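Timing notebook, Patia Harriers workshop
Saturday, started writing at ten to five

Kettle on, feet up, and I want to get this down before it goes out of my head, as last time I left it overnight and then couldn't read my own lap sheet.

The job today was the finish mat trouble from the spring open meeting, the one at Reradlow where the women's 3000 metres came out with two athletes sharing a time and a third apparently running a lap in nine seconds. Tegan was on the bell that evening and has her hand times, bless her, so the results were put right within the hour, but I'd like to stop it happening again before the May medley, when we'll have three times the entries and rather less patience from the parents.

What we have: the old Flilov box (grey lid, dodgy catch), the four mats, the new leads Tùng made up, and a carrier bag of ankle chips, some of which have been through somebody's washing machine. What we don't have is the second aerial, which is still with Digby. Must ring him.

First go was just walking chips over the mats, one at a time, slowly, then jogging. All read. Then two of us side by side, then one behind the other as close as we could manage without Clem treading on my heels (he did, twice, and was very sorry). Side by side was fine. Close behind, the rear chip got missed now and again, always on mat three. Swapped mat three for mat one in the run of cable and the fault went with the mat, so that's a mat fault and nothing to do with the leads. Tùng was very gracious about this, considering I'd been muttering about his soldering since Easter.

Opened up the edge strip on mat three. The wire loop inside had pulled away from the clip at the corner where people always fold it. I've put in a new clip and a dab of glue and written DO NOT FOLD HERE on the tape in big letters. It wants leaving until tomorrow before anybody runs over it in spikes.

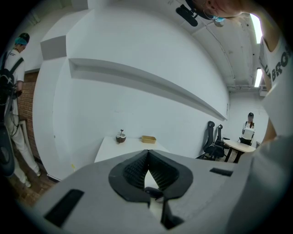
The lap in nine seconds is a different matter and took me most of the afternoon. Chip 1934 is the culprit, or half of one. The box has it down in the list twice, once for the under-17 it was given to and once for a steeplechaser from last season who never handed hers back and, I now gather, was standing on the infield that night cheering with her old chip still on her trainers. Every time she wandered near the mat the box put her in the race. I cleared the old entry and ran the whole evening's file back through, and out came the proper splits, within a tenth or two of Tegan's. I was so pleased I walked right round the room and stopped by the white table against the wall, where there was a coconut with its top cut and a thin stick or straw poking up out of it, and it set me thinking about the drinks for the medley. Last year we had paper cups on the back straight and half of them blew into lane four. Something squat that sits there and minds its own business would be a great improvement, though I don't suppose the club will stretch to coconuts. Radoslava suggests the heavy beakers from the clubhouse, with somebody to collect them. I've put her down for it, which may teach her to suggest things.

Back to the timing. Having found one chip in the list twice, I thought I'd better look for others, and sorted the lot by number. Chip 3173 has no name at all against it. It reads perfectly well, it just belongs to no athlete that I can find. Clem's theory is that it's the tester that came with the box, and he's probably right, so it now has a strip of red tape on it and lives in the lid. Please leave it there. If it turns up in a results list we'll at least know what it is.

Settings as they stand tonight, so I don't have to guess next time:

Gap before the same chip can be read again: was 5 seconds, now 30. Nobody at our level is lapping inside that, and it gets rid of the dawdlers at the finish who stop on the mat to look at their watches.
Clock: set from Tùng's phone. It had drifted by a good two seconds.
Buzzer: off. I know some of you like it. The starter doesn't.
Battery: charged to full, and I've put the spare on to charge as well. The spare is the one with the green sticker.

For the hand-timing side I'd like us to have another practice. We did a little one at teatime, sitting with stopwatches while Clem called out pretend finishers from the old 1000 metres results sheet, and Tegan was spot on while I was late on every single one. I think I'm watching the runner's head when I should be looking at the line. Tegan says to look at the line early and keep looking, and let the chest come to you. I shall practise on the bus stop.

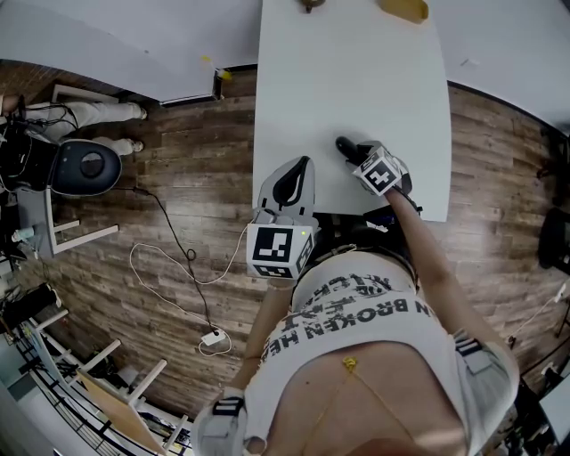
Near end of the long white table, a gripper in each hand, marker cubes on both.

Shoes, while I think of it, as it came up over the biscuits. Two of the juniors have turned up in the new Atinga road shoes and want to race the 3000 in them on the track. I've no idea whether the soles are too thick for the rules and I'm not going to pretend I have. Radoslava has the steel ruler and the current rule sheet and will measure them on training night, before they've paid their entry, so that there are no tears on the start line. Could whoever takes the under-15s please mention it too? There's bound to be a third pair by then.

Also, the lap counter at Reradlow. The number 6 is cracked and looks like a 0 from the far side, and we had one poor lad kick for home in the middle of his race. Tùng has offered to cut a new one from the spare board if somebody will give him the measurements. I said I'd do it and then forgot to take the tape measure home, so it's on the hook by the door with my name on it.

To do:
Ring Digby about the aerial, and ask nicely.
Try mat three again tomorrow, walking first, then spikes.
Write to our steeplechaser and get that chip back.
Wipe down the other mats, they're filthy.
Count of safety pins is Clem's job again.
More biscuits. The ginger ones went first.

Locked up at twenty past six, mat three left flat under the window with a chair either side.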